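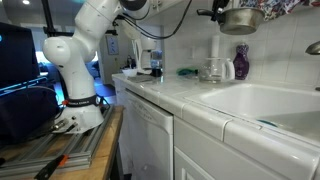
Rornetti Bench Arm: Frequently Asked Questions

This page covers the questions we get most often about renting or buying the Rornetti arm for home and small-lab use. If your question isn't here, write to the support desk at Asosbridge and include your order number if you have one.

Before you order

What comes in the kit?
You get the arm, the power supply, the control box, a mounting plate with bolts, one set of cables, and a strap for holding the cables close to the arm. The gripper is ordered separately because people want different ones. A printed setup sheet is in the lid of the shipping case.

Do I need my own computer?
Yes. Any laptop or desktop from the last five years or so will do. It needs a wired network port or a USB adapter that gives it one. We don't support running the arm over Wi-Fi.

Can I use it in a house?
Yes, and a good share of our customers do. Kitchens are the most common room, followed by garages and spare bedrooms. The arm runs from a normal wall outlet. Put it on a circuit that isn't shared with a microwave, kettle or space heater. Those can pull the voltage down enough to trip the arm into a safe stop.

How much room does it take up?
The base fits on a normal workbench. The reach is what you need to plan for. Measure 85 centimeters out from the center of the base in every direction, including up, and keep that space free of anything you don't want bumped. Hanging pans, shelves and open cabinet doors are the usual things people forget.

Should I rent or buy?
If your project is shorter than six months, rent. After that the cost of buying starts to look better. Rental payments from the first two months can be put toward a purchase.

What does it cost to rent?
The arm is 300 dollars a week, with a two-week minimum. The Clindetti gripper adds 23 dollars a week. Shipping is quoted by address. Schools get a lower rate, so please ask before you order, as we can't apply it afterward.

Is there a deposit?
Yes. It's held on a card and released once the arm has been checked in at our shop. Checking takes three working days.

Setting up

What kind of bench do I need?
A heavy one. The arm itself isn't the problem, it's the way the weight shifts when it moves fast. A solid wood bench with a thick top is fine. Folding tables and glass desks are not. If the bench has wheels, lock them, and if the locks are weak, take the wheels off.

Do I have to drill holes in my bench?
No. The mounting plate can be bolted to aluminum rail, and the rail can then be clamped to the bench top. Most renters do it this way. Use at least two clamps on each side and check them at the start of every day. If you own the bench and plan to leave the arm there, bolting straight through is better.

How long does setup take?
Allow an afternoon the first time. Unpacking and bolting down is the short part. Running the cables and doing the first calibration takes longer. People who have done it before are usually moving the arm within an hour.

How should I run the cables?
Leave slack at each joint. Move the arm by hand through its full range before you tighten the strap, and watch for any place where a cable pulls or pinches. The connectors at the base should click or screw down fully. A loose one is the cause of most of the "arm not found" messages we hear about.

Can two people set it up?
Two is what we recommend. One holds the arm upright while the other does the bolts. Please don't lift it by the upper joints.

Do you offer on-site setup?
Within 127 miles of our shop, yes. A technician comes out, mounts the arm, runs calibration and stays for a short training session. Lizelle Lekota runs the field schedule and will offer you a morning or afternoon slot after you book. We're usually full through August, so ask early if you need a summer date.

Using the arm near water and food

Is the arm waterproof?
No. It can handle a damp cloth on the outside with the power off. It can't handle splashes at the joints or the connectors. If you work beside a sink, keep the base back from the counter edge and don't run the faucet hard while the arm is over it.

Can it load a dishwasher?
It can be programmed to pick up plates and cups and place them in a rack. We have customers working on this. It isn't a ready-made feature, and you'll need to write or train the task yourself. Opening the dishwasher door is harder than it looks, so most people start with the door already down.

Can it handle glass?
Yes, with the soft finger pads and a low grip force. Start with plastic. Broken glass in the gripper is not covered by the damage plan.

Is it safe to prepare food with?
The arm has not been certified for food contact. Don't use it on food that people are going to eat.

Software

What software does it run?
The control program is called Gape. It comes with the arm at no extra charge and installs on Windows or Linux. There is no Mac version at this time.

Do I need to know how to code?
Not for basic moves. You can guide the arm by hand and save positions, then play them back in order. Anything that has to react to what a camera sees will take some Python.

Does it work with my own cameras?
Most USB cameras are picked up without trouble. Mount the camera on its own pole - if you attach it to the bench it will shake when the arm moves.

Safety and care

What happens if it hits something?
It stops. You then clear the fault in Gape and move the arm away by hand. The collision setting ships on medium. We ask that you leave it there for the first week.

Can I leave it running alone?
No. Someone should be in the room with the stop button in reach. Power it down when you leave, and keep children and pets out of the work area.

How often does it need service?
More than 300 hours of running time is when the joints should be checked. Gape keeps the hour count on its status page. On rentals we do the service between customers, so you shouldn't have to think about it.

Returns

How do I send it back?
Fold the arm into its packing position using the button in Gape, cut the power, and put it in the original case with the foam. Keep the case for the whole rental. If it gets lost or thrown out we have to charge for a new one.

What if I need it longer?
Write to us at least five days before your end date. If the arm isn't promised to another customer, we extend at the same weekly rate.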